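About Plirkbridge

Plirkbridge supplies robotic cells for taking apart and reassembling desktop computers. Our main product is the Mallevitz cell, sold as a kit or run by us as a service at our Sturnitz site. Customers are refurbishers, repair depots and training colleges.

The company was set up by Tane Kingi, who designs the grippers, and Eduardo Ambrosio, who writes the control software. Both still answer technical enquiries.

What the cell does

The standard Mallevitz cell handles memory modules, processors and low-force connectors. The computer stays in its case, with the side panel off. 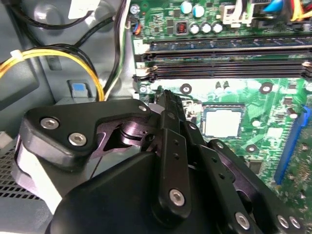 Access is the main design constraint. A desktop case leaves little room for a hand, and less for a gripper. The fingers are therefore long and narrow, and each approach path is planned before the tool enters the case. Wiring is treated as an obstacle: bundles such as the yellow and black one curving down beside the motherboard are mapped at the start of a job. Memory slots are handled singly, so a board with a module in one slot and the others free needs no special set-up. An open processor socket is marked as a keep-out area until a part is due to go in.

Processor handling

Processors are gripped by opposite edges or corners. Grip force is set in software and limited to 40 newtons, with a lower limit for customer-defined parts. Finger pads are wear items and can be changed with a hex key. Parts are presented in a moulded tray, and the tray position is taught once per installation. 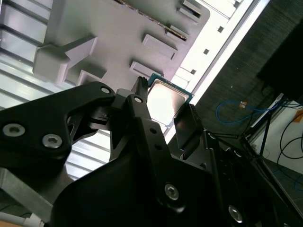

Supply options

Kit: gripper, finger set, control unit and software licence. The arm is supplied by the customer. Installation takes 2 days.

Service: machines are sent to Sturnitz in lots of 200 or fewer. Each lot is returned with a parts record in CSV format.

Training: held each March at our Kereama workshop, for operators of installed cells.

Limits

The cell does not remove glued or soldered parts. Laptops are not supported. Cases with an internal depth under 70 mm are assessed individually before a quotation is given.

Page last revised 9/17/23.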